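Regrouting a kitchen wall, part two: joints, mixing and cure

The old grout came out over two evenings in January 2022. I covered removal in the previous post and won't repeat it, except to correct one thing: I said the oscillating tool with a carbide blade would clear a joint to full depth in one pass. It will in a wide joint. In the narrow ones behind the faucet it rode up on old adhesive and I finished by hand with a grout saw. Plan on two-thirds of the tile thickness as the minimum clear depth. Anything shallower and the new grout is a skim coat over the old, and it will let go in flakes.

Joint width decides the product. The usual split is unsanded grout below an eighth of an inch and sanded at or above it. The sand controls shrinkage. Unsanded grout in a wide joint shrinks as the water leaves and cracks down the middle or pulls off one side. Sanded grout in a narrow joint bridges across the opening and leaves a void underneath that you find months later with a fingernail. Measure in several places before buying. My wall was set by a previous owner without spacers, and the joints varied enough that I had to decide which rule to break. I went with sanded and packed the tight ones twice.
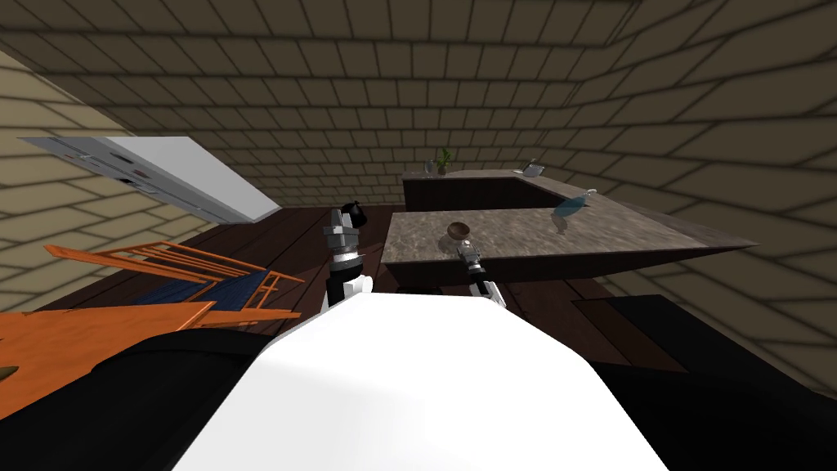 Dust is the real enemy of adhesion. After sawing, I vacuumed every joint with a crevice tool, brushed, vacuumed again, then wiped with a damp sponge and left it overnight. A joint that looks clean and powders when you drag a screwdriver through it isn't clean.

Then mixing. The bag I used was from Jundetti, a small supplier that sells mostly to the trade, and the instructions give water by weight. I like this. Measuring water by volume in a kitchen jug is how you get one batch darker than the next. My small batches took 200 grams of water each, weighed on a kitchen scale, with the powder added to the water and never the other way. Mix slowly. A drill paddle at high speed whips in air, and the air shows up as pinholes after the wash. I used a margin trowel and my arm.

After the first mix the grout has to sit, or slake, for the time on the bag. It will look stiff at the end of that. Stir it again and it loosens without extra water. This is where most people add more water, and it weakens the grout and bleaches the color. If it stiffens in the bucket later on, throw it out.
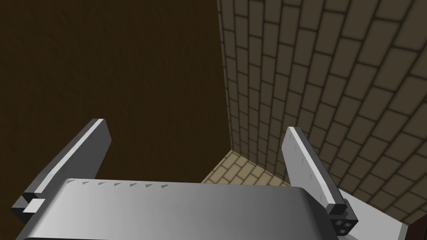
Render: Uchenna Ojo

Application is simple enough to describe and tedious to do. Hold the float at a low angle, push the grout diagonally across the joints, and lean on it. The first passes fill. The second set, with the float nearly upright, cuts the surplus off the face. Always diagonal. If the float edge runs parallel to a joint it drops in and scoops out what you just packed.

I worked a section the width of my reach, from the top down. The temperature in the room was a problem I hadn't planned for. The forced-air register under the cabinets was blowing warm air straight up the wall and the bottom courses skinned over before I got to them. I closed the register and scraped out four feet of joint.
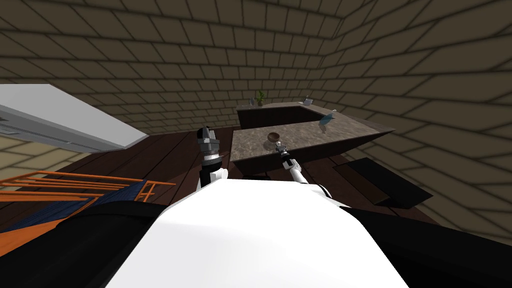 Washing is the step with the most influence on how the job looks. Wait until the grout in the joint holds its shape when pressed with a fingertip. Wring the sponge until it doesn't drip. Circular strokes first to loosen the residue and shape the joint, then one straight diagonal pass per sponge face, rinse, turn, repeat. Two buckets, one for dirt and one for rinse. Too much water at this stage pulls cement and pigment out of the surface and leaves a sandy, pale joint that stains easily.

A haze will form as the tile dries. Buff it with a dry cloth once the joints are firm. If it won't buff off, the tile manufacturer's advice comes before anyone's home recipe. Vinegar gets recommended everywhere for this. It is an acid, cement dissolves in acid, and I wouldn't put it near grout that is a day old.

No grout in changes of plane. The vertical corners and the line where the wall meets the counter move independently, and rigid grout will crack there within a season. Leave those open, let them dry out completely, and fill them with a color-matched silicone. Grout suppliers often sell a matching tube. Mask both sides, gun it, tool it once and pull the tape while it's still wet.

I misted the joints lightly for the first couple of days. Cement hardens by reacting with water, and a wall in a heated house in winter dries faster than it cures. Sealer goes on after full cure, and my bag says 23 days for that, so the penetrating sealer is still sitting in the garage.
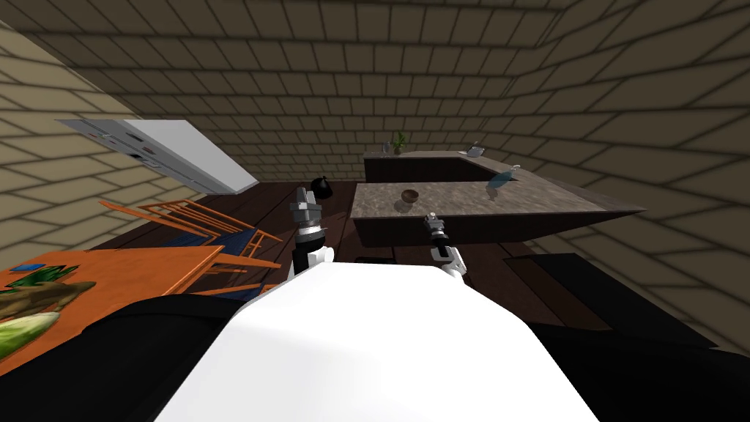 Chidubem Mohammed wrote under the previous post that epoxy grout would have avoided the sealing question entirely, and that the extra cost on a single wall is small next to the labor of taking the old stuff out. He also pointed out that epoxy tolerates the wider joints and the narrow ones in the same mix, if the aggregate is fine enough.

I agree on both counts. My objection is working time. Epoxy sets by chemical reaction on its own schedule, a large mass in the bucket goes off faster than a thin one on the wall, and whatever is left on the tile face after that stays there. For a shower floor I'd accept it. For a vertical kitchen wall with uneven joints and one person doing both the floating and the washing, I wanted a material that could be scraped out and redone, and I did need to redo some of it.

Color, for anyone matching an existing wall: mix a spoonful, let it dry on a scrap of cardboard and compare it dry. Wet grout is several shades darker. Mine came out a shade lighter than the sample stick, uniformly, and I can live with that. The sealer goes on next, probably in early March once I've also dealt with the outlet covers, two of which no longer sit flat.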